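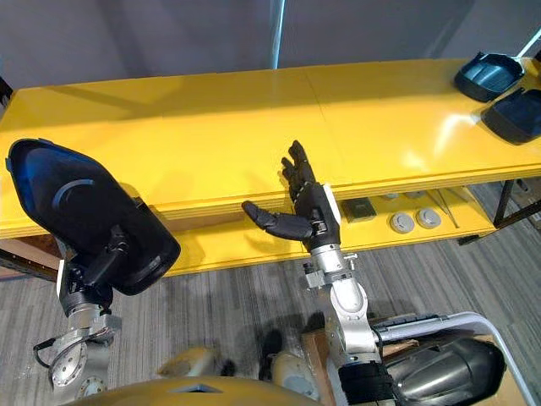
Yellow bench top and black moulded tray

Levelling a long bench on a sloping concrete floor

Prirnidness Community Help > Workshop and Garage > Benches and storage

Lerato Radebe
Posted in June

I am fitting out a single garage and have put a long bench against the back wall. The frame is a Follstead kit, welded steel box section, with eight legs in two rows. The top has a seam running front to back. The floor was laid with a fall towards the door drain and also drops from left to right along the back wall. With a water level I measured a difference of 17 mm between the first leg and the last one on the wall side. The front row is a bit lower again.

The kit came with screw-in plastic feet. They have very little thread, and at the low end I have run out of adjustment. At the moment there are offcuts of hardboard under the right-hand legs. It is steady enough for sorting parts into trays, but anything round rolls to the right, and when I use the vice the end legs creep off the packing.

I would like to know:

Whether it is acceptable to pack steel legs, and with what, or whether the feet should be changed.
Whether the fall should be corrected at the floor instead. I would prefer to avoid this, as the drain is there for a reason.
In what order the legs should be set. Every time I adjust one, the one diagonally opposite goes light.

The top overhangs the frame by 203 mm at the right-hand end, where I would like to mount the vice if possible. The wall behind is single-skin brick. I have not fixed anything to it yet.

Johannes Pretorius
Marked as helpful by the poster

Change the feet. Hardboard compresses and takes up water from the slab, so any setting you make on it will drift. The feet supplied with bench kits are meant for floors that are nearly flat.

What you need is a steel levelling foot with a long stud and a swivelling pad. Check the thread in the leg inserts before ordering. Mine (same frame, older version) had M10 inserts, but I would not assume yours does. Kvam sell them singly with a choice of stud length. Pick one where at least half the stud is still inside the leg when the foot is fully extended at your lowest corner. If you cannot get that at the low end, weld or bolt a steel plate under the leg and use the shorter foot on top of it. A long bare stud bends when you push the bench sideways, and a vice pushes it sideways a great deal.

For the order, the trouble you describe comes from having eight points trying to share a load that only needs a few. Treat it like this:

1. Wind all the feet right in, then find the highest point of the floor under any leg. That leg is your datum. Leave its foot almost fully in, with a turn or so left for later correction.
2. Set the other three corner legs to it. Keep all the middle legs clear of the floor while you do this.
3. Level lengthways along the back edge first, then front to back at each end. Go round the corners twice. The second pass will undo some of the first, so go round again until nothing moves.
4. Put a straight edge or a tight string along the frame and note the sag in the middle.
5. Bring the middle feet down until they just touch, then lift each by a small part of a turn until the string shows the frame straight.
6. Lock the nuts. Hold the foot still with one spanner while you tighten the lock nut with the other, otherwise the setting moves as you tighten.

Use a good spirit level and turn it end for end at every reading. If the bubble does not come back to the same place, the level is out and you should take the midpoint of the two readings. A short level on a long top will mislead you, so rest it on a straight length of box section.

If you can get within 2 mm over the full length you can stop. Nothing you do by hand on a bench will show the remainder, and the floor will move more than that between winter and summer.

Leave the floor alone. Self-levelling compound under one wall of a garage forms a step, the step chips, and water then sits against it.

On the vice: do not mount it on the overhang. With 203 mm of unsupported top, each pull on the handle works the fixings and tries to lift the far end of the bench. Bolt it directly above the front corner leg, through the top and into the frame, with a steel plate underneath to spread the load. The fixed jaw should stand slightly proud of the front edge so that long work can hang straight down past it.

Tshepo Du Plessis

Slates. I used broken roof slates under mine and it has been fine for years. They do not rot and you can stack thin bits until it is right. A dab of mastic between them stops them sliding. I don't see the point of spending money on feet.

Lerato Radebe (reply)

Thank you. Do you have a vice on it? The creeping only happens with the vice.

Tshepo Du Plessis (reply)

No vice, only shelves and a radio. Might be different then.

Hưng Diệp

I agree with most of what Johannes has written, with two additions.

First, fix it to the wall, but after levelling and not before. If you bolt the back rail up first, the wall holds the frame and the rear feet will seem to be loaded when they are not. Slot the holes in your brackets vertically, level the bench on its feet, then nip the bolts up. In single-skin brick I would use resin anchors in the middle of the brick and stay out of the mortar. Expansion bolts close to an edge can split the brick. Drill with the hammer action off to begin with, and clean the hole with a brush and a pump before the resin goes in. Most poor fixings I have come across were simply dusty holes.

Two brackets at the vice end and one at the other are enough. They stop the sideways movement, which feet alone will not do however good they are.

Secondly, check whether the top itself is flat before you blame the frame. Lay the string on the top and then on the frame rail underneath. I spent most of an afternoon chasing a dip that was in the board. If the top is bowed, loosen all the screws, level the frame, and pull the top down working from the centre outwards. Where it will not pull down, pack between the frame and the top with thin washers at the screw positions.

Rubber pads under the feet are often suggested for damp floors. I would keep them thin and hard. Soft rubber gives you the hardboard problem again in another form. A square of damp-proof course under each foot keeps the steel off the slab and hardly compresses. Hondberg have it in short rolls, though any builders' merchant will have an offcut.

Lerato Radebe (reply)

The inserts are M10. I have ordered the long feet for the right-hand legs and the medium ones for the rest. The string shows the top is straight and the frame is not, so I will start there. The vice will go over the front right leg. One more point - should the lock nuts go against the insert or against the pad?

Johannes Pretorius (reply)

Against the insert, at the top. Tightened against the pad, the nut stops the swivel from working, and the stud can still turn in the leg.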